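Fander Goalkeeper Records

Fander is a small dataset of goalkeeper transfers and match records, kept for people who want to compare what clubs paid with how often the player was picked. It covers 200 keepers and 3,000 appearances. Sinan Uçar maintains it.

Contents

keepers.csv - one row per player, with birth year, height and preferred foot
moves.csv - one row per transfer or loan, with the fee where a club published it
matches.csv - one row per appearance, with shots faced, saves and goals conceded 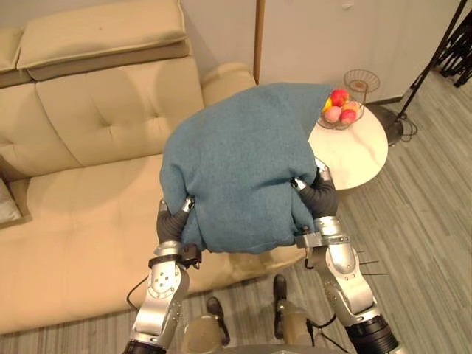
Fees are stored in euros at the rate on the day the move was registered. Loans have a fee of zero unless a loan fee was announced. An empty cell means the fee is unknown, so don't read it as a free transfer.

Loading the files

1. Download the archive and unpack it.
2. Run the Filtport script to join the three tables on keeper_id. It needs 100 MB of free disk space.

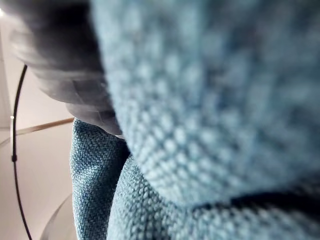 3. Check the log for unmatched rows. Two youth loans at Jollinport have no end date and will always show up there.

Known problems

Penalty saves are counted as normal saves before version 2. Own goals are charged to the keeper, which some users dislike - filter on own_goal if you need to.

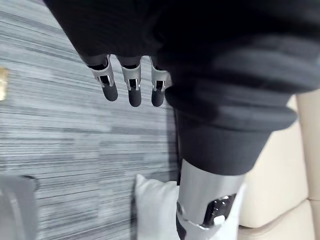 2 min read

Shot counts for the Cordier Cup were typed in by hand from match reports. Expect small errors, mostly in the early rounds.
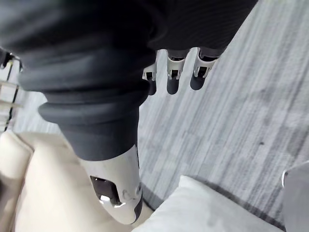 Vol. 2, No. 3

Changes in this release: 1,000 appearances added, duplicate loan rows removed, and the column "clean" renamed to "clean_sheet". The next update is planned for September, after the summer window closes. Send corrections to Sinan with a link to the match report.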